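Hekura Parents Board > Toys and Play > Painted wooden blocks, keep or replace?
Page 1 of 1

skumel_dad
Posted Tuesday, 7:40 pm

We were given a set of plain wooden cubes when our oldest was small and now the 2 year old has them. Some of the paint has worn at the corners. My wife wants to replace the set with something unpainted. I think they are fine. Looking for opinions from people who have had painted blocks for a long time. Mostly I want to know about the finish and whether cubes are still worth having once a kid gets interested in the bricks that snap together.

Same kind of plain red and yellow cubes in these:

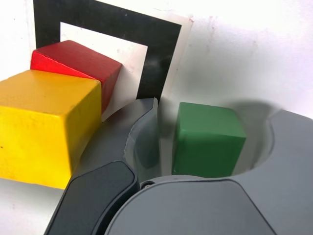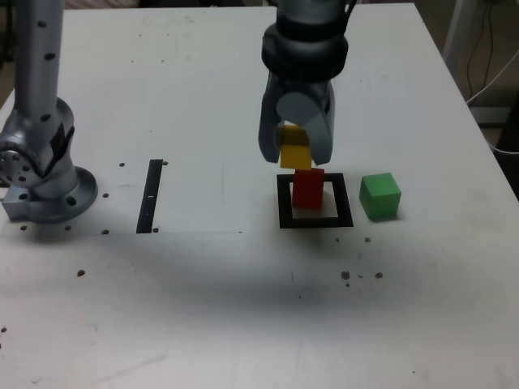
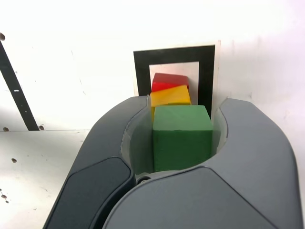
Red and yellow cubes in the first two.

Dehua Tian
Posted Tuesday, 7:58 pm

Keep them. Ours went through three kids and a daycare. If the paint comes off on a damp white cloth, stop using them. If it doesn't, wipe them down and put them back on the shelf. Don't soak them. We did that once and the grain came up so rough that I had to sand every face.

mcai
Posted Tuesday, 8:15 pm

I would want to know how old the set is. "Given to us" can mean it was in somebody's basement for 40 years. Old paint can have lead in it and a damp cloth will not tell you that. You can send a chip to a lab if you care about the set. If you don't, new cubes are cheap.

skumel_dad
Posted Tuesday, 8:22 pm

They were bought new at the toy store in Clurkdale, the one that used to be next to the bakery. Oldest is 6 now so they are not older than that.

mcai
Posted Tuesday, 8:31 pm

OK, then I worry less. I would still pull any that are flaking. A worn corner is one thing and a loose flake is another.

Zeyu Du
Posted Tuesday, 9:04 pm

Going against the crowd, I'd go unpainted. Colored sets push kids into sorting by color and they stop there. We switched to plain maple and my daughter started building bridges the same week.

Dehua Tian
Posted Tuesday, 9:12 pm

How old was she that week? Mine started bridges a little after three with painted ones. I think that's just when they start.

Zeyu Du
Posted Tuesday, 9:20 pm

Three and a bit. Fair enough, but I still like the maple better. It also has longer pieces in it, and you can't make much of a bridge out of cubes alone.

Shiyu Jin
Posted Tuesday, 9:47 pm

The longer pieces are what matter here, more than the paint. I teach the younger room at a preschool and we keep 4 shapes on the low shelf: cubes, double-length, the long flat ones and ramps. Cubes by themselves turn into towers and then get thrown. Add some planks to what you have before you buy a whole new set - check the size first, though. If the plank isn't the same thickness as the cube, or half of it, nothing lines up and they get mad.

As for snap bricks, ours use both. The bricks get built into a thing and stay that way for days. The blocks get knocked down.

cao_street
Posted Tuesday, 10:10 pm

Did anybody have luck repainting? I have a bag of cubes from my sister with half the color gone.

Dehua Tian
Posted Tuesday, 10:26 pm

Sand to bare wood, two thin coats of a water-based paint rated for toys, and give it a lot longer to cure than the can says. That's only if you know what the old paint was. I wouldn't sand a mystery finish.

skumel_dad
Posted Tuesday, 10:41 pm

Did the cloth test on all of them and nothing came off. Keeping the cubes and measuring them tomorrow for planks. My wife is still in favor of maple.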